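4 Loading and using the basket

Before you start this section you should have the Jundby basket assembled (section 3), all the clips accounted for and the packaging flattened for the recycling. If you have a clip left over, go back to step 3.6. If you have two left over, go back to section 3 and have a sit-down first.

4.1 Choosing where it will live

The basket will go in a pantry, in a deep cupboard or on an open counter. It will also go on top of the fridge, where things are put so that they can be forgotten in an orderly way. We don't recommend it.

1. Measure the inside depth of the shelf, front to back. Measure the shelf itself and ignore whatever the cupboard's brochure says.
2. Allow a gap of 25 mm behind the basket so that the wires don't scrape the paint each time it goes in and out.
3. Check the height. You need room to lift a container clear of the rim without taking the skin off your knuckles.
4. Wipe the shelf down. You will find a bay leaf. Everyone does.

NOTE: Melamine shelves in older flats tend to sag in the middle. Stand the basket over a bracket, or near one end.

CAUTION: Don't place the basket above a cooktop, toaster or kettle. The coating is tough but it has its limits, and the lids of your containers have fewer.

4.2 Fitting the upper panel

The upper panel sits inside the basket and gives you a second level. It is the same white as the bottom panel and, for reasons that were explained to us at some length by the factory, very nearly the same size. The one with the small notch goes on top.

1. Stand the basket on a flat surface at waist height. A kitchen table is good. The floor is fine if your knees are still speaking to you.
2. Lower the panel in at a slight angle, notch towards you.
3. Press down at the back until you feel it seat, then at the front.
4. Press once in each corner. A panel that rocks is sitting on a wire. Lift it out and start again at step 2.

NOTE: The upper panel is rated for an evenly spread load. It isn't rated for eighteen tins of tomatoes stacked at one end, as one of our early testers in Navance established.

4.3 Sorting before you load

This is the part most households skip, and then they ring us. Take everything you intend to store out of the cupboard and put it where you can see it. Clear the table properly first. You want the basket at the back of your working space, within reach, and the container you're filling in front of it.

Work one container at a time. Opening all the lids at once feels efficient for the first minute, after which you own a large number of lids and no idea which of them fits what.

1. Match each container to its lid. Press all four sides. Any lid that pops back up on its own goes in the separate pile.
2. Throw out the separate pile. You may keep one for sentimental reasons.
3. Group small packets by how often you reach for them. Tea and stock cubes are daily. Gelatine is not.
4. Decide which level each group belongs to, using the guide below.

Upper level: light items, small packets, anything used before nine in the morning.
Lower level: heavier containers, refills, baking things.
Neither level: potatoes. They need air and darkness, and they have never respected a filing system.
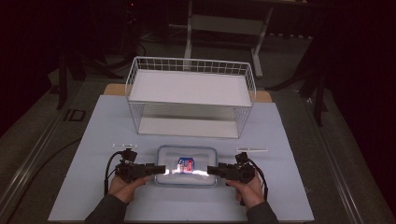
Fig. 4. Container with blue-rimmed lid and small packet, in front of the basket.

Keep small packets with the container they belong to until you have finished sorting. A packet put down "just for a second" on the far side of the kitchen will be found in June, behind the blender.

4.4 Loading the basket

Start at the bottom. It is quite possible to fill the upper level first, and you will discover how possible when you have to empty it to reach the lower one.

1. Slide the heaviest container onto the bottom panel, centred from left to right.
2. Fill in beside it with narrower items. Leave a finger's width between things, or you'll be prising them apart with a butter knife.
3. Load the upper level from the back to the front, tallest at the back.
4. Turn the labels outward. The wire sides are see-through, and there is no point paying for see-through sides if all you can see is a barcode.
5. Lift the basket slightly by both ends. If it tips, shift the weight towards the middle. If it won't lift, take something out.

Any one container with a filled weight over 700 g should go on the bottom. Kitchen scales are ideal for checking. So is common sense, though it's harder to zero.

CAUTION: Always carry the basket with two hands, one at each end. Don't carry it by the upper panel. The panel lifts out, which is its best feature on cleaning day and its worst one on the stairs.

NOTE: Round containers waste space in a rectangular basket. We know you already own them. Put them at the corners, where the gaps they leave can hold a spice jar or a roll of food bags.

4.5 Labelling

Labels are optional. If you do use them, stick them on the container and leave the wire alone. Paper tape wrapped around a coated wire will come off eventually, taking several afternoons with it.

Write what is in the container and when you opened it. "Flour" will do. "White powder (check)" has been seen by our service staff on a home visit in Ureldale, and did not help anybody.

If two people in the house use different names for the same thing, agree on one before writing. This manual can't arbitrate on capsicum.

4.6 Cleaning

1. Empty both levels.
2. Lift out the upper panel, front edge first.
3. Wash the panel and the basket in warm water with a little dish soap. A soft brush gets into the places where the wires cross.
4. Rinse, then stand the basket upside down on a tea towel to dry.
5. Refit the panel as in 4.2 once everything is dry. Check the notch again. Yes, again.

CAUTION: No steel wool, no bleach and no oven cleaner. A scratched coating will let moisture in, and after that the colour of your basket is out of our hands.

4.7 If something isn't right

The upper panel rattles. It is the bottom panel. Swap them.

The basket slides forward when the cupboard door opens. The shelf isn't level. Put one of the felt pads from the parts bag under each front foot.

Containers stick to the panel. Something sugary has leaked. See 4.6, then find out which one it was before it goes back in.

A wire has bent. Small bends can be eased back by hand. For anything worse, order a replacement side from the Shehata parts desk and quote part 173. Please don't use pliers, and if you have already used pliers, please mention it when you order.

There is nothing left in the cupboard but the basket, and the counter is full. You have stopped at step 4.3. Carry on from 4.4.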